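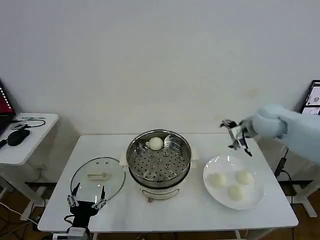

Lecture 7. Learning from demonstrations: how we divide a long task

Last updated: July 19, 2024

In the previous lecture we trained one policy on a whole recording, from the first movement to the last. For short tasks this is enough. Today we look at a task with two arms, a steamer and a plate of buns, and ask where the recording should be cut.

7.1 Segments

A segment is a part of the recording with one goal. For the bun task we use 3 segments: lid, transfer, return to rest. The transfer segment repeats for each bun. Please note that the segment ends when the gripper is open and free of the bun, and not when the bun touches the surface. Many students cut too early, and then the policy learns to close its fingers again.

7.2 The result from the March recordings

We collected 1,000 demonstrations with the Statora teleoperation software. After removing the ones with a wrong label or a lost camera stream, 669 remained. We trained 2 policies on the same data: policy A without segments, policy B with the segment number as an additional input.

Policy A often went back to the lid after the first bun. The reason is that an open gripper near the pot looks almost the same at several moments of the task. Policy B made this error rarely. However, B was worse when a bun slipped, for it had seen few examples of going back inside a segment.

7.3 What we cannot conclude

All demonstrations come from one operator and one table height. We did not test other pots. I ask you to keep this in mind when you compare with the Holanora paper, where the operators changed every session.

Exercise for next time: take five recordings from the course folder and mark the cuts by hand. Exchange with a colleague and compare the times. Bring the differences to class.

Comments

Remedios Magbanua: In 7.2, is the segment number given by a person at test time, or predicted?

Kristine Tagle: Predicted, by a small classifier on the head camera. I will add it to the notes.

Remedios Magbanua: Thank you. The link to the course folder asks me for a password.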